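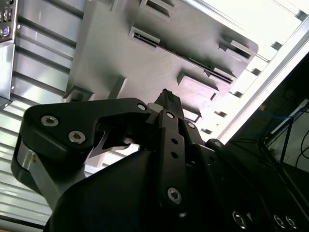

Warum wird der Computer so warm?

Leg mal die Hand auf einen Laptop, der seit einer Stunde Filme zeigt. Gemütlich, oder? Katzen finden das auch. Der Laptop hat davon leider gar nichts. Er würde die Wärme lieber heute als morgen loswerden.

Woher kommt sie? Im Computer fließt Strom durch winzige Leitungen. Strom besteht aus Elektronen, und die haben es eilig. Auf ihrem Weg rempeln sie ständig gegen die Atome im Metall, ungefähr so wie eine Schulklasse auf dem Weg zur Essensausgabe. Bei jedem Rempler fangen die Atome ein bisschen mehr an zu zappeln. Und zappelnde Atome nennen wir: warm.

Wer zappelt am meisten?

Der Prozessor. Er ist der Teil, der rechnet, und zwar pausenlos. In ihm sitzen Milliarden kleiner Schalter, die an- und ausgehen. Jeder einzelne macht nur ein Fitzelchen Wärme. Zusammen reicht es, um sich daran ordentlich die Finger zu verbrennen.

Auch das Netzteil heizt mit. Es macht aus dem Strom aus der Steckdose den schwächeren Strom, den die anderen Teile vertragen. Dabei geht immer etwas verloren, und verloren heißt in der Physik meistens: Es wird warm. Die Physik ist da ziemlich einfallslos.

In einem großen Standcomputer liegen Netzteil, Hauptplatine und Prozessor im selben Kasten, ohne dass sie jemand gefragt hätte. 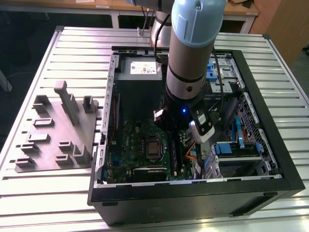 Wie kommt die Wärme wieder raus?

Auf den Prozessor setzt man einen Kühlkörper. Das ist ein Metallklotz mit vielen dünnen Rippen. Metall leitet Wärme gut weiter, und an den Rippen kommt viel Luft vorbei. Dann pustet ein Lüfter die warme Luft weg. Das ist das Rauschen, das du hörst, wenn dein Spiel besonders schöne Explosionen hat.

Zwischen Prozessor und Kühlkörper gehört noch Wärmeleitpaste. Sie füllt die winzigen Lücken zwischen beiden, in denen sonst Luft säße. Sie sieht aus wie Zahnpasta, schmeckt aber bestimmt nicht so. Bitte nicht nachprüfen.

Da-eun Kwon aus Bradberg hat uns gefragt, ob ein Computer schmelzen kann. Vorher zieht er die Notbremse: Wird der Prozessor zu heiß, rechnet er erst langsamer. Hilft das nichts, schaltet er sich ab. Gern mitten in den Hausaufgaben, behaupten zumindest manche Kinder.

Probier es aus

Reib deine Hände 30 Sekunden lang fest aneinander und halte sie dann an die Wangen. Auch hier hat Reibung die Teilchen zum Zappeln gebracht. Jetzt puste über die Handflächen. Glückwunsch, du bist ein Lüfter.

Und der Laptop? Der steht am besten auf dem Tisch. Auf der Bettdecke bekommt er durch seine Lüftungsschlitze kaum Luft. Wenn die Katze dort schon liegt, musst du eben verhandeln.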